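Lost and Found: What Happens to the Things People Leave on Trains
Student project report by Jhair Paucar

Why I picked this subject

Last April I left my coat on the train from Prendon to Rivstead. It was my own fault, I was reading and nearly missed my stop. I got it back the next day from a man at a hatch who asked me what colour the lining was, and I couldn't remember! I had owned that coat for two years. He asked about the pockets instead, and I knew there was a library card in one of them, so he handed it over.

That conversation stayed with me the whole way home. How did he decide what to ask? How many coats were behind that door? Where did they go if no one came? When we were told to choose a project about a service in our own area, I had my subject before the end of the lesson.

How I did the work

I used three sources. The first was the lost property office at Rivstead station, which let me sit in on two afternoons and look at the record book with the names covered up. The second was a short questionnaire, which I handed out at the station and at the Melent bus stop. The third was an interview with Mr Bodnár, who ran the office at Prendon before it was closed and its work was moved to Rivstead.

I copied 500 entries from the record book into a spreadsheet. This took far longer than I had planned, mostly because of the handwriting. One clerk writes "glove" and "globe" in exactly the same way, and I had to go back and ask. (It was a glove. It was nearly always a glove.)

What gets lost

I expected phones to be at the top of the list, and they weren't even close. People notice a missing phone very quickly, and a lot of them ring it and arrange to get it back before it ever reaches the office. The things that fill the record book are the ones you don't think about until you need them: umbrellas, gloves, hats, water bottles, keys, reading glasses.
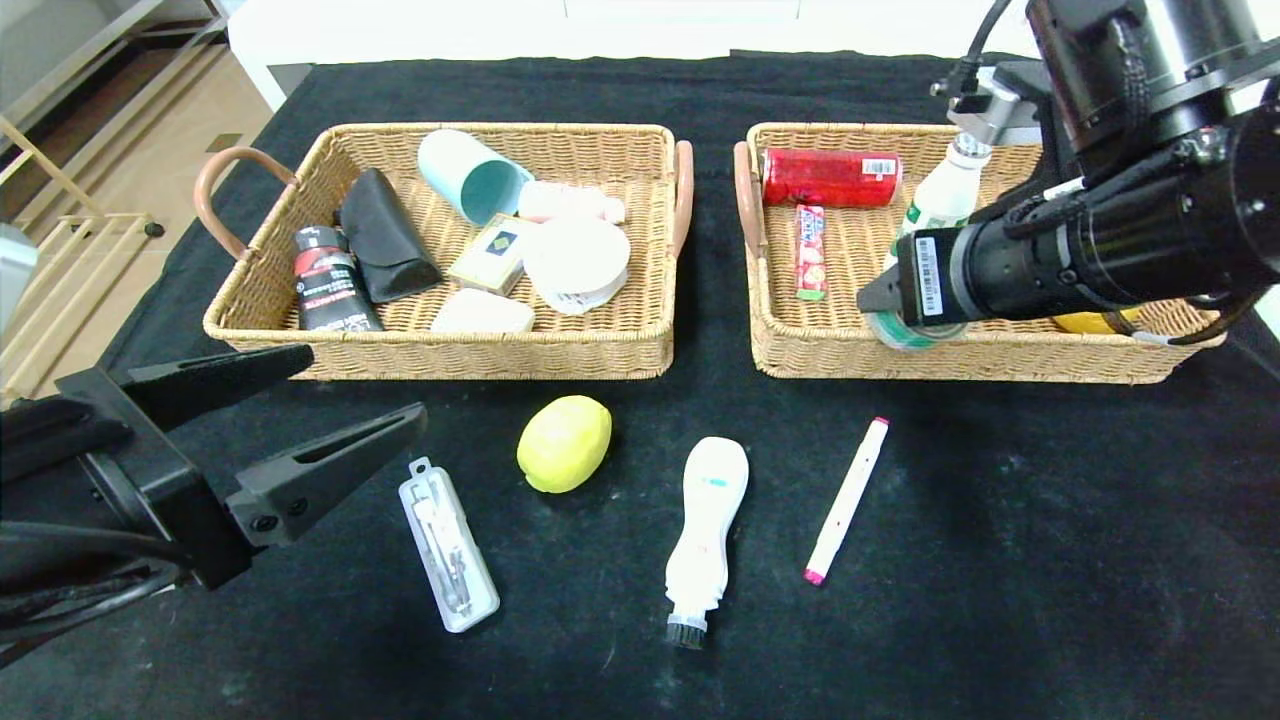 Sorting the entries was my favourite part of the whole project, and also the hardest. I began with groups based on what things were made of, and that fell apart within an hour, so I changed to groups based on where a person carries them: worn, in a pocket, in a bag, in the hand. Even then there were arguments to have with myself. A black folded glasses case lying in a basket next to a teal plastic cup looks easy enough to sort, but a glasses case can live in a pocket or in a bag, and the record book doesn't say which. A cup could have been in a bag or in someone's hand. In the end I made a fifth group called "could be either" and put all the doubtful ones in it. My teacher thought this was cheating a bit, but I still think it is fairer than guessing.

The "in the hand" group came out largest. Mr Bodnár was not surprised at all. He told me that anything you put down to get your ticket out is already half lost, and that at Prendon they used to see a rush of umbrellas whenever the rain stopped in the middle of the day. I checked this against the weather for the days I had copied, and there does seem to be something in it, although I didn't have enough rainy days to be sure.

Who comes to collect

Of the entries I copied, 37 per cent were marked as collected. I thought this was low. The clerk thought it was quite good!

I gave each person who filled in my questionnaire a list of objects and asked which ones they would make a special trip for. Keys and glasses did very well. Hats did badly, unless they had been knitted by a relative, in which case people wrote little notes in the margin telling me all about them. Hardly anyone would travel for a water bottle, and several people wrote that they would feel silly asking.

That last answer interested me a lot. I had assumed that people didn't collect their things because it was too far or the opening hours were bad. Those reasons did come up, but feeling silly came up as well, and I hadn't even put it on the form. People wrote it in for themselves.

How the clerk decides

The office has no strict test for proving that something is yours. The clerk asks an open question first ("tell me about it") and then one about a detail that can't be seen from the hatch.
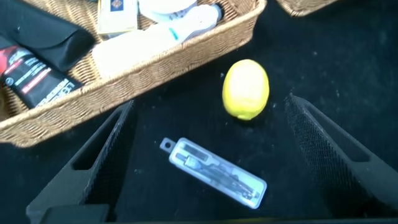 If the answer is wrong, that doesn't settle it, as my coat lining shows. People are poor at describing their own belongings, and the clerks know this. They listen for the odd detail that only an owner would bother to mention: a mended strap, a name inked inside a cover, a button that doesn't match. Mr Bodnár remembered a woman who couldn't tell him the make, size or colour of her rucksack but knew exactly which biscuits were in the front pocket.

I tried this on 18 pupils in my year. I asked each of them to describe their own school bag without looking at it. Most got the colour right, fewer could say how many pockets it had, and nearly all of them could tell me about some stain or tear. It was great fun to run — one boy described his sister's bag from start to finish and didn't notice until he picked up his own.

Where the rest goes

Unclaimed things are kept for a fixed time and then sorted again. Clothes in good condition are washed and passed to a charity shop in Melent. Glasses go into a separate box to be sent for reuse. Keys are the sad ones, as they can't be used by anybody else, and they end up as scrap metal.

Problems with my method

My entries all came from one office, and from the pages the clerk happened to have on the desk. The spring pages were missing, so my own coat isn't in the figures. I also asked my questions at a station and a bus stop in the late afternoon, so I mostly met people on their way home and in a hurry. If I did it again I would go in the morning too, and I would ask how long it took each person to notice that the thing was gone.

Thanks

Thank you to Mr Bodnár for the tea and the stories, and to the clerks at Rivstead for putting up with me. I have sewn a name tape into my coat. The lining is dark green.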